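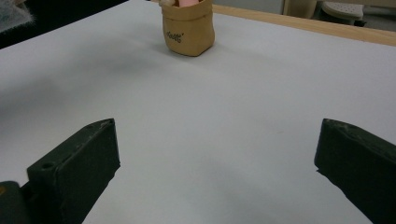

Care of the Hand-Held Grippers at the Vitavholm Table

The following advice applies to the paired hand-held grippers used at the practice table in the Vitavholm workshop. It covers daily cleaning, the finger check and the cables. Faults that are not covered should be reported to Akinyi Tanui before the grippers are used again.

Wiping down
Disconnect both grippers before cleaning. Wipe the fingers with a soft cloth slightly dampened with plain water, then dry them at once. Do not use alcohol on printed parts. Dust gathers in the small screw holes and is best lifted out with a dry paintbrush - compressed air drives it further into the joints. The white board should be wiped with the same cloth and left clear of grit.

Cables
Each cable should leave the handle in a wide curve and lie flat. Move both hands through their full reach before starting work. If a cable pulls tight, give it more slack at the table end.
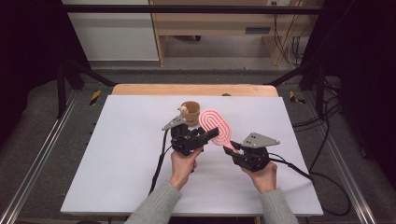

Page last changed: Monday, January 4, 2021

A hairbrush is a useful test piece, as it has a hard, smooth back on one side and bristles on the other. Lay it on the board between the grippers, take hold of it with one of them and raise it slowly. Turn it upright and hold it for a count of 18. Repeat the test with the other gripper.

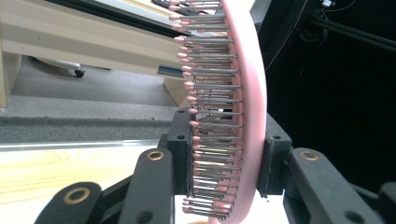

If the brush slips or turns during the count, open the fingers and inspect both pads. A pad that rocks under light thumb pressure has a loose screw. Tighten it by hand until it stops, then add no more than a quarter turn. Worn pads are replaced in pairs; the part is listed under number 3025 in the Vasylenko binder.

Joints
Open and close each gripper several times without a load. The movement should be even throughout. A joint that catches should be brushed clean and tried again - oil must not be applied, as it collects dust and marks the board. Joints are taken apart only by Yurii Kushnir or Halima Nyamweya, and the full service is carried out each May.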